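Zinc or galvanized for an outdoor planter liner? Pinholes after one season

Forum index > Containers and raised beds > Materials

hemi_t
I have a set of sheet-metal liners that sit inside timber boxes on a north-facing terrace. They were bought as galvanized, 1.2 mm wall, folded corners, two drain holes each. After one season, two of them have brown staining at the folds and one has a pinhole near the bottom corner. Soil is a peat-free mix, pH 5.8 when I tested it in October. Fertilizer is a soluble feed at half strength.

Questions:
1. Is this normal for galvanized in contact with acidic mix?
2. Would solid zinc sheet last longer?
3. Is there a coating that holds up under wet soil and can be recoated without stripping?

Hemi Tapsell

d.hinrichs
1. Yes, if the coating is thin. Much of what is sold as galvanized for garden use is pre-coated sheet that was cut and folded afterwards. The cut edges are bare steel and the zinc cracks on the outside of a tight fold. Hot-dip after fabrication is a different product with a thicker layer that also covers the edges.
2. No, not at pH 5.8. Zinc is stable in roughly neutral to mildly alkaline conditions. In wet acidic mix it dissolves slowly whether it is a coating or a sheet.
3. Two-part epoxy over an etch primer. Recoating means abrading the surface, but you don't have to take it back to metal.

Do you know the coating weight? It should be on the invoice or on a mill label.
Dörte

hemi_t
Invoice says "galv. steel liner, type Suvholm, 14 pcs" and a price. No coating weight. The seller says they don't know and referred me to the fabricator, Kohlhase, who haven't replied.

nusrat_k
Measure it yourself. A magnetic thickness gauge is cheap to rent and works fine on zinc over steel. Take readings on the flat, 50 mm in from any fold, then on the outside radius of the fold. If the flat reads 20 microns or less it is pre-coated sheet. Hot-dip on 1.2 mm steel should read 45 or more.

Also check the drain holes. If they were punched after coating, there is a ring of bare steel exactly where the water leaves.

ilse_e
I disagree that the coating is the first thing to look at. Drainage is. A liner that drains completely between waterings will outlast a better one that holds 10 mm of water in the corner. Two holes in a flat floor is a poor layout. The sheet oil-cans slightly under load, the low point ends up somewhere other than the holes, and it stays wet all winter.

What I do with mine:
- drill extra holes at the corners, 8 mm
- deburr both sides and touch in with zinc-rich paint
- raise the liner on strips so air gets under it
- 30 mm of coarse gravel on the floor, fleece over that

My oldest ones were ordinary pre-coated sheet and went in when I moved to this house. Still sound.

Ilse Engelhardt

d.hinrichs
Ilse, what is your water like? Hard water leaves a carbonate film on zinc and that film does a lot of the protecting. With soft water or rainwater you don't get it. I would not carry your result over to somebody on rainwater.

ilse_e
Hard. Kettle furs up in a week. Fair point, but the drainage argument stands with either kind of water.

hemi_t
Rainwater from a 2000 liter tank. So no film, presumably.

Borrowed a gauge. Flat areas read 17 to 19 microns. Outside of the folds, 9 to 14, with a few spots where the reading jumps around. Holes are bare at the rim on every liner I looked at.

On wear compared with corrosion on the walls of a plain metal bin: dark scuffs and streaks on a bright wall are generally abrasion and dirt. They wipe off or stay the same. Corrosion on zinc goes chalky white first and then brown. On mine the brown is only at the folds and the hole rims.
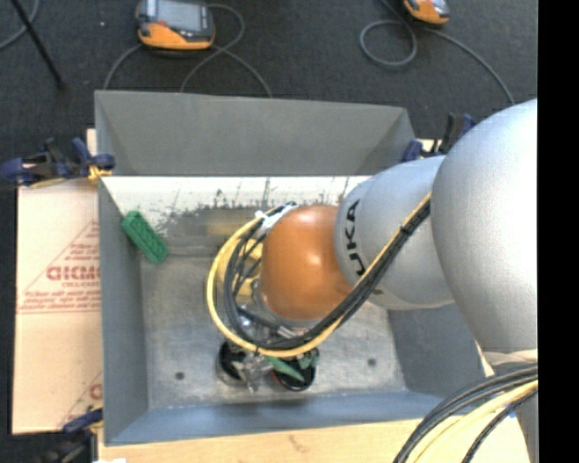 Nusrat Kanagaratnam wrote back that 17 microns settles it: pre-coated sheet, folded afterwards, and no amount of gravel will make up for bare folds under rainwater at pH 5.8. The recommendation was to coat all of them now, including the sound ones, before refilling.

ilse_e
"No amount of gravel" is overstated. Gravel keeps the fines and the feed off the floor, and it is the feed salts that do the damage in the corners.

nusrat_k
Feed salts drain through gravel. They are dissolved. The gravel floor stays as wet as whatever is above it until the water finds a hole. I agree on the extra holes and on the strips.

e_lanz
Late reply, I only look in here over winter. I had the same liners and went through three systems:

a) Bitumen paint. Cheap, brushes on easily, went soft against a sunny wall and stuck to the fleece. Lifted off in sheets when I emptied the box. Would not repeat.
b) Two-part epoxy on etch primer. Good so far. Needs a dry day above 10 degrees and the primer must go on the same day as the abrading.
c) Loose pond liner, 0.75 mm, folded into the corners, with a hole cut at each drain. No adhesion to worry about. Water did get behind it at the drains until I fitted flanged outlets.

If the boxes are not on view from the inside I would go with c). Total for mine came to 247, outlets included, against 3455 for the quote I had for new stainless ones.

Edeltraud Lanz

hemi_t
Thanks. Which outlets?

e_lanz
Cadance, the short flanged type with a rubber washer. They need a 22 mm hole, so the existing ones have to be opened up. A step drill is fine on 1.2 mm.

d.hinrichs
If you open the holes up, put zinc-rich paint on the rim and let it cure before the washer goes on. Otherwise you have a crevice with bare steel in it, and crevices go faster than open surfaces.

hemi_t
Plan is now: pond liner with outlets in the 12 that are still tight, epoxy on the stained folds underneath. The one with the pinhole gets a riveted patch and goes to the herbs. The other bad one I will cut up for patches. Strips under all of them.

ilse_e
Corner holes as well?

hemi_t
One extra per liner, at whichever corner collects water in a test fill. I'll post the gauge readings again next October.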